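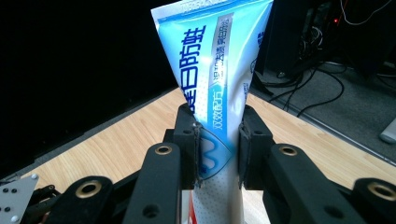
Sakda Boonchu wrote to us after the December evening that he had waited a long time for the Orion Nebula, and then he saw only a gray cloud, without any pink or red. He asks if the telescope was adjusted wrongly. We have received the same question from other visitors, so it is now the first one on this page.

# Questions about the public evenings at Wattanapong Observatory

Last changed: 30/12/2020

## Why did I not see colors in the nebula?

The telescope was adjusted correctly. In weak light the human eye uses mostly the cells which do not distinguish colors. A photograph collects light during many minutes, and your eye cannot do this. Some visitors notice a light green tone in the center of the Orion Nebula, and others see it only gray. Both are normal. If you would like to see color, ask the guide for a double star such as Albireo in the summer and autumn months. One star is yellow and the other is blue, and most people see the difference immediately.

## Which telescopes do you use?

For the visitors we have 2 instruments. The Irura is a reflector with a mirror of 200 mm, on a simple base which is moved by hand. It is the one for nebulas and star clusters. The Fumura is a smaller refractor and we keep it for the Moon and the planets. The old telescope in the dome is used for measuring variable stars and it is not open for looking, but you may enter the dome before dark.

## How much does the Irura magnify?

We usually work with low magnification. Many people ask for 600 times, because they have read this number on the box of a telescope in a shop. On most nights the air is not calm enough for it, and the picture becomes large, dark and soft. Saturn is already very nice at much lower power.

## Do I need to know anything about astronomy?

No. The guide explains each object before you look. If you know more, please tell the guide, and you can try to find the next object by yourself with the star map.

## How long must I wait until my eyes are used to the dark?

Give them half an hour. During this time please do not look at your phone, also not for one moment, because the adaptation is lost quickly and you have to begin again. A red lamp disturbs much less than a white one. We have a few red lamps at the entrance which you can borrow.

## Can I look through the telescope with my glasses?

It depends on the reason for your glasses. If you are only near-sighted or far-sighted, you can take them off and turn the focus until the star is small and sharp. If you have strong astigmatism, it is better to keep them on. We have one eyepiece with a longer distance for the eye, please ask for it.

## What happens when there are clouds?

We decide in the afternoon and write the decision on our page. When it is partly cloudy we open anyway, and it can be that you see only two or three objects. When it rains we close and your ticket is valid for any other evening. We cannot give the money back for clouds which come later in the night.

## Is a full Moon a good time to come?

For the Moon itself it is less good than you may think. The Sun shines straight on it, so the craters have no shadows and everything looks flat. Come around the first quarter, then the mountains near the line between day and night are very clear. For galaxies and nebulas choose the days near the new Moon.

## Can I see the rings of Saturn every month?

No. For a part of each year Saturn is too near to the Sun in our sky. In this season it is setting soon after sunset, and we will not show it again until it is high enough in the evening.

## How do I come to the observatory?

From the Deltport bus station take the last evening bus to the hill and get off at the final stop. From there it is a walk of about 3000 steps on a paved road without lights. By car, please use the lower parking place and turn off your headlights before the gate. The bus does not go back at night, so ask at the station for the number of a taxi.

## What should I wear?

Warmer clothes than you think. You stand still for a long time, and the hill has wind. Closed shoes are necessary, as the grass becomes wet late in the evening.

## May children come?

Yes, from six years. There is a small step for the Irura. Children often hold the eyepiece with their hand and then the telescope moves, so please show them to keep their hands behind the back.

## My question is not on this page

You can ask it at the entrance or write to us by the contact form. We answer in one week, sometimes a little later when the nights are clear.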